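수요일 정리 모임 회의록 (Waltari 2층, 오후 3시쯤 시작)

이번에도 제가 적습니다. 글씨가 엉망이라 바로 타이핑했어요!

**1. 천 개는 방식**
- 한참 얘기했는데 결국 반으로 두 번 접기로 했어요. 돌돌 말자는 의견도 있었지만 (저도 그쪽이었는데…) 통에서 꺼낼 때 자꾸 풀린다고 해서 졌습니다.
- 주황 테두리 천은 무늬가 바깥으로 오게. 그래야 찾기 쉽대요.

**2. 보관통**
- 회색 반투명 통은 계속 쓰기로 했어요. 속이 대충 비쳐서 다들 좋아하더라고요.
- Koo에서 본 뚜껑은 한 개 3000원. 두 개만 먼저 사 보고 크기가 맞으면 더 사기로.
- 이름표는 Bronine 것 남은 걸로 씁니다. 새로 사지 말아 주세요, 서랍에 잔뜩 있어요.

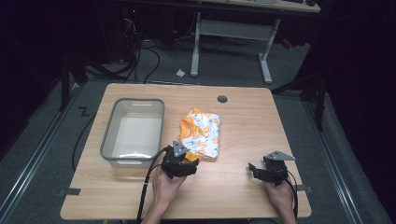
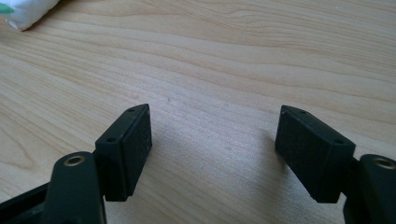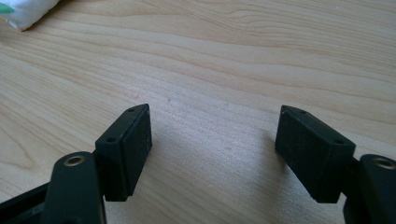

*정리 모임 날 나무 테이블. 회색 통이 보이는 건 첫 번째 사진.*

**3. 테이블**
- 상판은 마른 천으로만 닦기. 세제는 Brarkari 쪽에 물어본 다음에 정해요.
- 모서리가 둥근 테이블을 천 개는 자리로 고정하자는 말이 나왔고 다들 좋다고 했어요. 저도 찬성!
- 끝나면 통은 왼쪽에 모아 두기.

**4. 못 정한 것**
- 얼룩 안 빠지는 천을 버릴지 걸레로 돌릴지. 다음에 이어서.
- 뚜껑 영수증은 저한테 주세요.

다음 모임도 같은 시간, 간식은 돌아가면서.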